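Hirnden Traders Board > Licences and Registration
Wednesday, posted by S_Kuipers

We use cookies to remember your settings. By continuing to use this board you accept them.

S_Kuipers
Has anyone had a second-hand dealer licence suspended for late paperwork? Mine went on Wednesday. The letter says my annual return was not received, and I can't buy in stock until it is sorted. I can still sell what I have. I sent the return through Drivico, who do my filing, and they have a receipt number for it. The licensing office says the receipt is for the fee only. The fee was 430 and it has gone out of my account.

Stijn Kuipers 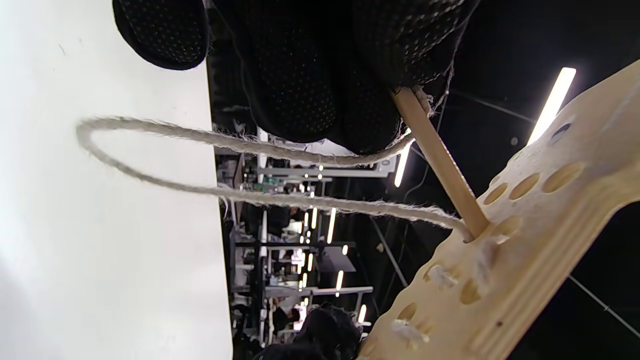 Black knit glove, wooden dowel and pegboard.

oldbarrow
Fee and return are two separate things on their system. You can pay one without the other going through. Ask Drivico for the return receipt. If they can't produce one, it wasn't filed.

Fullavano
Disagree with that. I had the same letter last October and the return had been filed, it was sitting under my old trading address. Ring them and get them to search by licence number, not by name. Mine was lifted in 6 working days.

S_Kuipers
I rang at 9.15 and was told to put it in writing. Does anyone know if I have to stop trading online as well? The letter only says "premises". 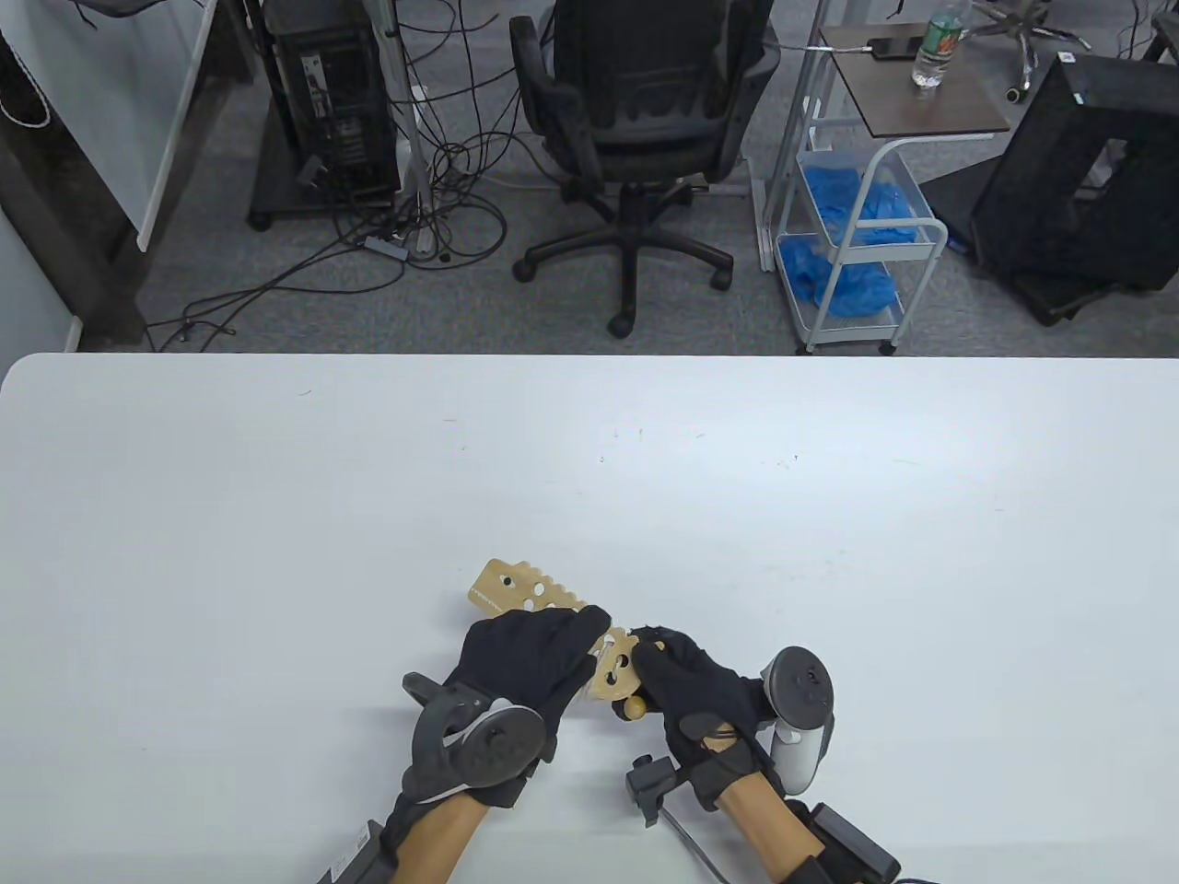

marketrow
The licence covers you, wherever you trade, so don't buy in anything online either. Selling existing stock is fine as long as your stock book is up to date, and the descriptions need to be good enough to tell one item from the next. For a thing like that flat wooden piece with the wavy edge and the round holes, I would write down the shape, the holes and the printing at the left end, then the date you got it. "Wooden item" won't do if an inspector calls.

oldbarrow
Agree on the stock book. Don't agree about buying online. If the notice says premises then it applies to the premises. They have to spell out what they are suspending.

marketrow
Read the back of the notice. The front names the premises for the address only.

S_Kuipers
The back says "all activity requiring a licence". So no buying at all. I have a house clearance booked with Willems and will have to put it off, and I have already paid a deposit on the van.

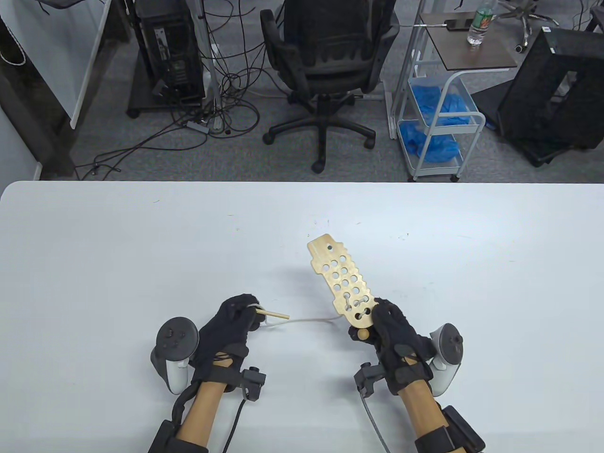
The other thing is the appeal. I have the form but it asks for grounds, and I don't know whether "my agent says they filed it" is enough. Drivico have offered to write a letter. They have not offered to pay for the lost days.

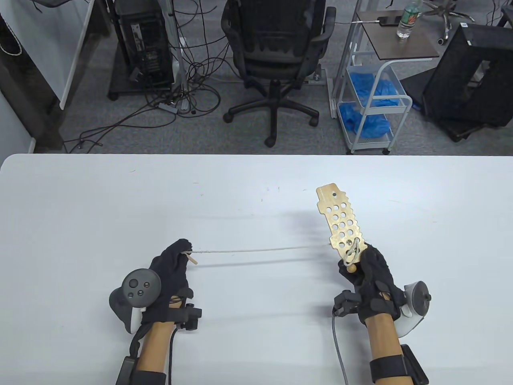 Siebe Claeys says a letter from the agent isn't grounds by itself and you need to attach a copy of the return, with the date it was sent. He lost an appeal by leaving that off.

Fullavano
I wouldn't appeal yet. Once an appeal is in, the ordinary desk won't touch the file and you wait for a hearing. Send the return again with a covering note, quote the suspension number, and keep the appeal form back until you are near the deadline.

oldbarrow
Risky. Miss the deadline and you have nothing.

S_Kuipers
Sent the return again this afternoon, by myself this time. The appeal form is filled in and I will post it next week if I have heard nothing. Drivico still can't find the return receipt.

marketrow
Ask them for the fee back then, whatever they charge you for filing.

Sign up to our newsletter for a weekly round-up of board topics. You can unsubscribe at any time.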